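4.2 Small objects on shared tabletops

The second group of surfaces in the Drirlow survey were tables that had no single use. Kitchen worktops and office desks tend to keep a settled set of things on them, and people could usually say where each item belonged. Shared tables were different. Stationery, toys, packaging and cables lay on them together, and the same surface might be used for opening parcels in the morning and for drawing later in the day.

We recorded 259 tabletops in this group. Each was recorded as it stood, without asking anyone to clear it first. Items were placed in one of 3 classes: things in use, things waiting to be put away, and things with no agreed place. Cartons were coded apart from their contents, as a carton often stayed on the table long after it had been opened.
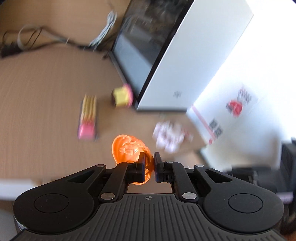
The third class gave the coders the most trouble. A narrow packet of the size and shape that pencils are sold in is easy to name and easy to store, and both coders nearly always agreed on it. A moulded plastic piece in a bright, see-through colour is harder. It may be a toy, a lid or part of a larger set, and its shape alone does not settle the matter. Soft or crumpled items with printed patterns caused similar disagreement, with one coder writing "paper" and the other "cloth". Where the two could not agree, the item was entered under its colour and general form and left unnamed.

Cables were treated as a single item however many there were. Early trials on the Umov tables showed that separating one lead from another took longer than coding everything else on the surface, and the result told us little about how the table was used.

Toys followed a pattern of their own. They were seldom spread evenly over the surface. More often they sat close together, in a loose row or a small heap, with bare table on at least one side. We coded any such group as a cluster if each piece lay within a hand's width of the next. Round, flat pieces were a frequent source of doubt, as a toy plate and a badge can look much the same from a short distance.

Figure 3. Small toy objects grouped on a beige wooden tabletop. The round red piece with a white border was entered as "disc, plate or badge".
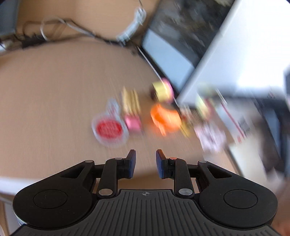
4.3 Order of tidying

Participants at the Sokol site were asked to clear a table in whatever order they liked. Most began with the largest item. Cartons went first, then packets, and the smallest pieces were left until the end, when they were swept together by hand and dropped into one tray. Few people sorted the toys before putting them away.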